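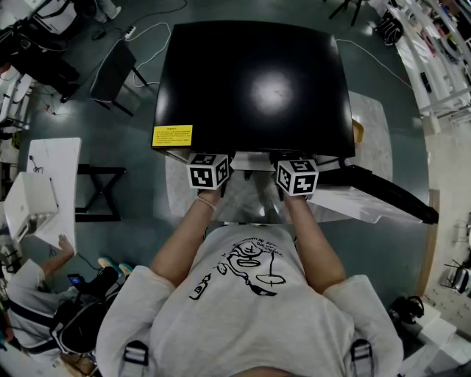
Settling In at Hokbridge: The Workroom Gallery

Well, we are in! Mostly in, anyway. If you've been following the Karam pages for a while, you'll know that we had been talking about a bigger workroom for so long that some of you had stopped asking (very kindly, and we noticed). The new room at Hokbridge is ours now, the tables are standing, and this page is where we're keeping the pictures and the little notes that go with them, for everyone who couldn't come by and for those of us who'll want to look back and remember where on earth the extension cords went.

There were 193 photos in the shared folder when I sat down with a cup of coffee to sort them out, and a good many of them were of somebody's shoes. I've picked out my favorites and written a line or two for each, or in some cases rather more than that, as you'll see. I never could keep a caption short. They're arranged by spot in the room and in no particular order of importance, so wander through however you like.

The floor
I have to start with the floor, as everybody who walks in does! It's a dark teal-gray epoxy, and it makes all our mismatched furniture look as though we meant it. Coming from the old place on the Fareck side of town, with carpet tiles that curled up at the corners and caught every wheel, I could happily have stood there admiring it all morning and left the carrying to other people.

The marble-patterned tabletop
Opinions were divided on this one when it first came up, and I'll admit that I was in the doubtful camp. White marble pattern, in a workroom? But it brightens up the middle of the room so nicely, and a small dark screw shows up on it right away, and I've come around completely. The big black box with the glossy top went on it, and the two together look very smart, even with a yellow warning label down at the corner. (Please do read the label. It's there for all of us.)

That glossy top
A word about shine, while we're at it. A surface like that picks up the overhead light in one bright round spot, and it picks up fingerprints just as eagerly, so there's a soft cloth in the drawer with the tape measures. Dry cloth only, please, and back in the drawer afterward. The paper towels are lovely for spills but they leave a fuzz that I then spend my evenings picking off.

The side table
A plain white rectangular table, and probably the hardest worker we own. It came with us from Fareck and has been a packing bench, a lunch counter and once, for a whole November, the place where everyone's wet gloves lived. We've put it off to one side so people can get at it without squeezing past whoever is busy in the middle. If you find you're leaning across somebody to reach something on it, slide it over a bit! It weighs hardly anything and it won't mind.

Stands, folded and unfolded
We seem to have become a household of black folding stands. They're handy things, and I'm fond of them, but the legs stick out at just the angle to catch an ankle. The plan for now is that a stand in use can live wherever it's useful, and a stand that isn't in use folds flat and goes against the wall. I've already broken this rule myself, so you're welcome to tell me off.

The cable corner
Oh, the cables. White ones and black ones, all in a friendly tangle around the power strip, and each one belonging to something that somebody needed five minutes ago. I'd love to report that they're all labeled and tied up in neat loops by now, and they aren't, but I have bought a pack of 20 fabric ties and a roll of labels, and I put both on the shelf where they can't be missed. If you pull a cable out, would you put a label on it before you put it down? Even "I don't know what this is" would be a help to the next person.

Anything that has to run across the floor ought to go around the outside where it can. The room is wide enough that we don't have to step over things anymore, and I'd like us to enjoy that for as long as possible.

White metal shelving
The shelves went up along the wall in one go, level on the first try, and I have several nearly identical pictures of them that I couldn't bring myself to throw out. Heavy things on the bottom, boxes in the middle, and the top kept for what we only need once in a while. Bags may go on the floor beside the shelves while you're working, so long as you can still get to the bottom row without moving everybody's belongings.

Trays and bits of cardboard
You wouldn't think trays deserved a place in a gallery, but anyone who was with us at the old place will remember the muddle. Now each table gets a tray for its loose parts, and a tray stays with its table. Little pieces of cardboard are to be saved, by the way! They look like trash and they are forever getting thrown out, but they're just the thing for protecting a tabletop when something heavy has to be set down, and good scraps are harder to find than you'd expect.

The wall by the door
Still bare, and still a sore subject. The corkboard that was promised is waiting at Ristitz until somebody with a large enough car is going that way. It would cost 300 to have it delivered, and for that money I'd sooner carry it home on my back. In the meantime the sign-in sheet is taped up beside the light switch, a bit crooked, and it's doing just fine.

The kettle shelf
Last one, and the first thing unpacked. We've kept it at the far end, well away from the tables, and there are 4 mugs that belong to the room and can be used by anyone. Please bring your own if you're particular about it. Drinks stay at that end, too, which I know is a longer walk than it was at Fareck, but those tabletops are new and I'd like to keep them nice through the winter at least.

I'll add more pictures as the room fills up, and there's sure to be a new batch when the corkboard finally arrives. If you've got some on your own phone that you'd like to see up here, drop them into the shared folder and put the spot in the room in the title, so that I can tell one corner from another. Sideways ones are fine, I've become very good at turning them.

Page last updated 15 September 2022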